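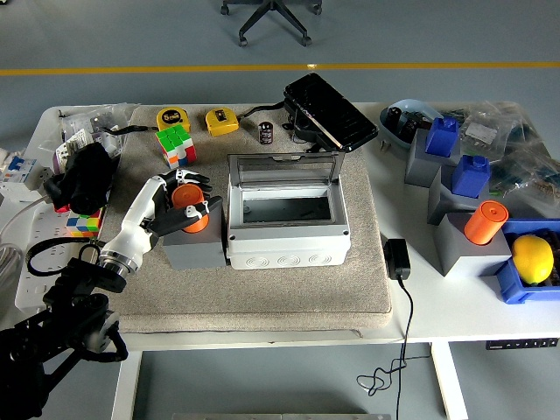

The hand cell at Trollstead went back into use on 27/10/2019 after its yearly service. Most of the time went on the wrist and fingers, with a morning on cables and spares. The notes are for whoever does the next one.

**Grip check.** The orange cylinder stands on a grey block and the hand closes round it from the left, thumb and fingers across the front. We do 40 grips after any work on the fingers, then another 72 once the covers are back on.

**Wrist ring.** The dark ring joins the white arm to the hand. Wipe it down and check the bolts every 1000 hours – the Hollmann sheet gives the order to tighten them in.

**Blocks.** Grey blocks hold the test pieces, two with blue blocks on top and one with an orange cylinder on its side. Go back to the upright cylinder if a grip fails.

**Enclosure.** It sits in the middle of the mat. Leave the clear lid up during checks.

**Power.** The long white strip is on the left, by the base of the arm. Switch off at the strip before touching any connector.

Spare finger joints are ordered from Pisero, part 43, and should reach the Purnilley store in November.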